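Service review: Takirent Counter Pack

Takirent has added a counter pack to its two-arm rental units, and the price list took effect on 01/09/2024. The pack is a set of trained tasks for shop and café counters: straightening goods, moving tissue boxes and small dishes, and changing the printed cards in acrylic sign holders. It loads on to any unit running the Iduter controller. Older units need the controller swapped first, at the customer's cost.

We looked mainly at the card change. It is the task most members have asked about, and the one the supplier's leaflet says least about.

What the task involves

A typical counter sign is a clear acrylic holder standing in a wooden base. The card sits close to the acrylic, and there may be a second sheet in the same holder. To take out the front card, one hand has to steady it low down near the base while the other takes the top edge. If both hands pull, the base comes too. If neither steadies it, the card bends or brings the rear sheet with it. 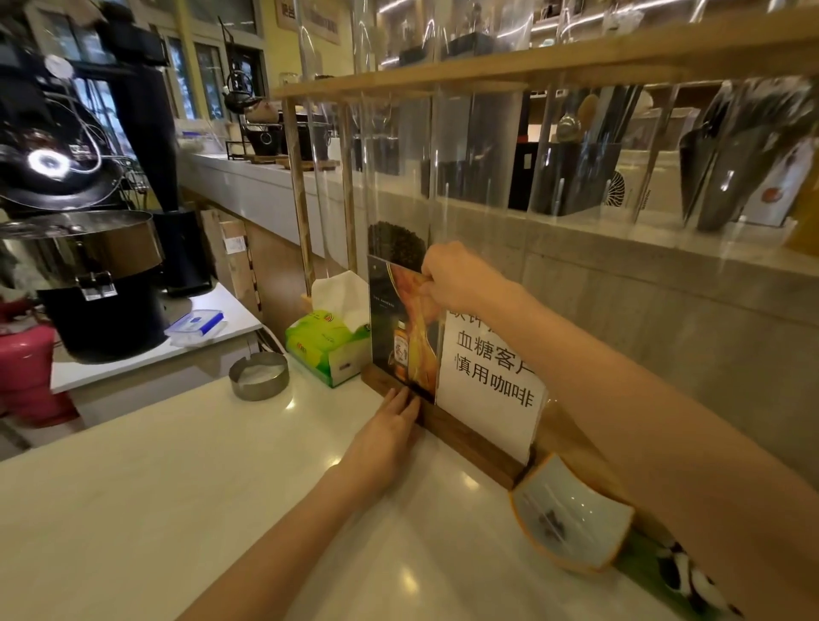 Card partly out of the holder, with the notice for coffee customers behind it in the same base.

The pack learns from head-camera recordings of people doing the job by hand. Takirent supplies a base set of 900 recordings made on mixed counters, and the customer is expected to add 80 from the site where the unit will stand. The second number matters more in our view. Gloss, reflections and the distance between neighbouring objects differ a good deal from one counter to the next, and the base set can only cover so much.

Site recordings are labelled by Valdebenito under the same contract. Labels mark the start and end of each contact and which hand holds the base, the card or the holder. The labelling guide treats the acrylic and the card inside it as separate objects, even when the fingers touch both. This is sensible, and it is missing from the cheaper packs we have seen. Returned files are readable without Takirent's own software.

Glossy surfaces

A pale, polished counter under ceiling lights gives the cameras bright spots that move as the head moves. A dark printed card behind clear acrylic does much the same in a smaller area. The Iduter controller deals with this by comparing the two wrist views with the head view and dropping any edge that appears in one only.

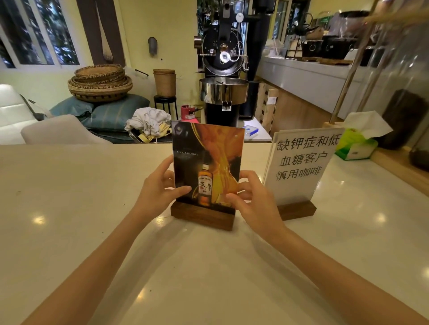

The weakness is at the lower corners. With a hand on each side, the base is partly shadowed and the wrist cameras are too close to see where the acrylic enters the wood. The controller then falls back on its last good estimate. On a fixed holder this does no harm. On a light one that has turned slightly, the unit can press against the side of the slot and stop with a contact fault. Clearing the fault takes a person, as there is no retry setting in the current release. Takirent says one is planned, without giving a date.

A second sign standing close by causes a different problem. The controller separates holders by outline, and two clear sheets that overlap from the head camera's position may be read as one wide sheet. The setup guide suggests spacing them out during recording and in use. We would go further and record some of the 80 with the signs close together, as staff will put them back where they like.

Grip and fingertips

Standard fingertips are hard rubber and slip on acrylic. The Plustness soft tip is sold as an extra, in packs of 5, and fits without tools. We regard it as required for this task. It holds a sheet by the edge with less force and leaves no mark that wiping does not remove. Wear is fastest on the thumb side, where the tip meets the corner of the sheet, and the tips should be checked whenever the unit is moved to a new counter. 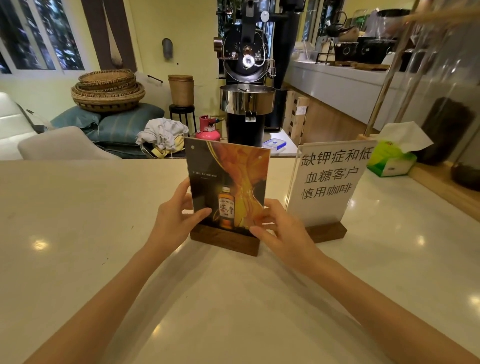
Terms

The minimum hire is 3 months, with the pack charged on top of the unit. Labelling of the first site set is included. Later sets are quoted separately, and a change of counter counts as a later set. A change of printed card does not, provided the size and paper weight stay the same. Recordings remain the customer's property, but the contract allows Takirent to add them to the base set unless the box on page two is ticked. Members recording in rooms open to the public should tick it until they have read the privacy schedule.

Assessment

Sound labelling, open file format, fair treatment of new cards. Against it, the missing retry setting and the poor view of the base at close range. Setup took nearly the full working day allowed for in the guide, mostly spent on recording. We would hire it for a counter with fixed or heavy holders. For light holders, wait for the next release and ask for the contact fault to be shown on your own counter before signing.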